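Perel hand-held demonstration gripper
Sold singly or as a left and right pair

You hold it, you do the chore, and the robot gets the recording. Perel is for people who would like a robot to make a bed and have found that explaining it in code takes longer than a marriage. Two fingers, one handle, 300 recordings before the memory wants emptying.

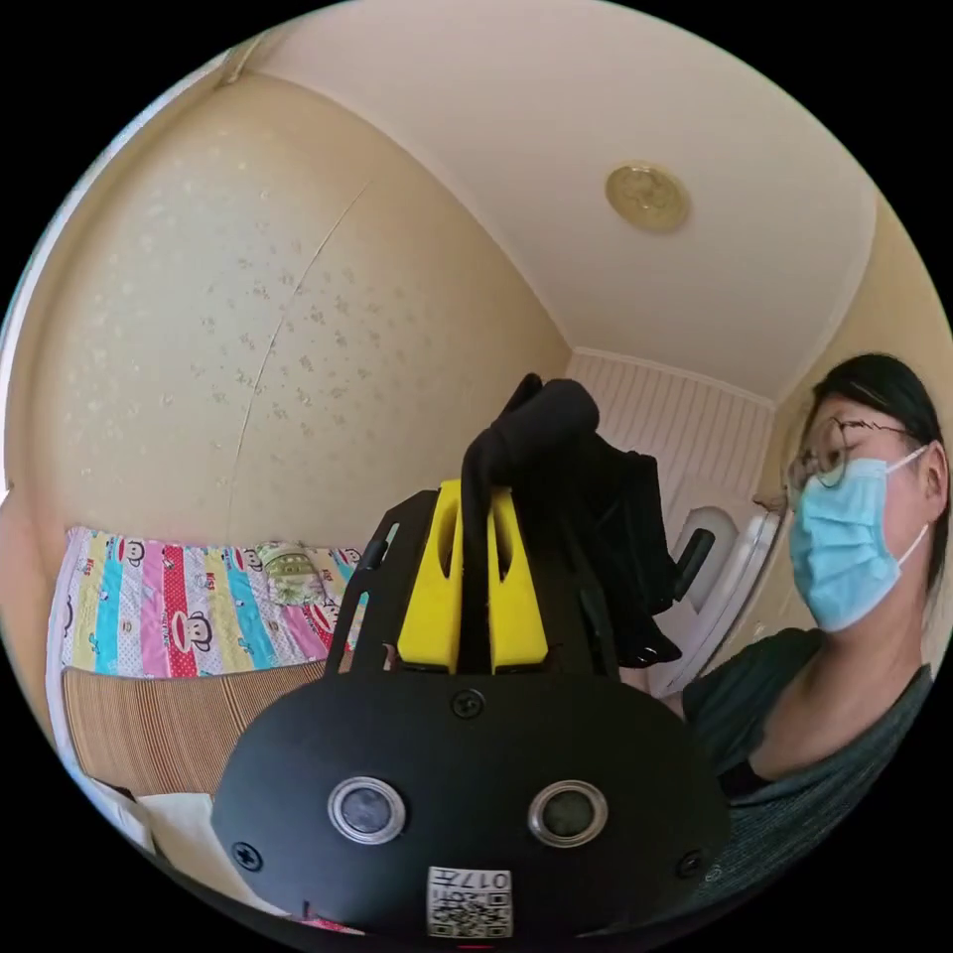 Lama Nassar: We did 22 goes at folding a towel and the arm now folds it exactly as badly as I do. Is that normal?

Entirely. Perel copies what it is shown -- so put your tidiest colleague on it and keep the rest for sweeping up.

Most chores at home need both hands, and the pair keeps left and right in step. Buy one now and the other later if you must, but match them up again in Tirer, our desktop program, before you start. Allow 8 minutes, or nearly double if you skip the instructions. 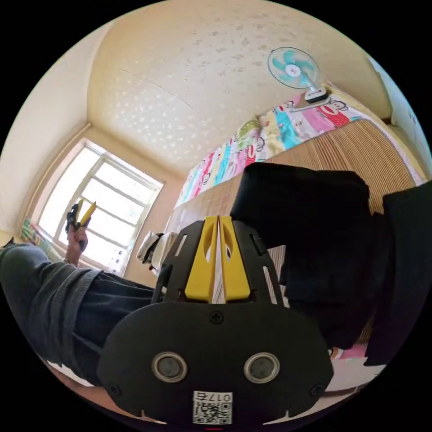

Perel pair, yellow fingers, in use beside a bed.

In the box: gripper, charging lead, 3 spare screws. Robot not included. Orders placed by Wednesday noon leave the same week.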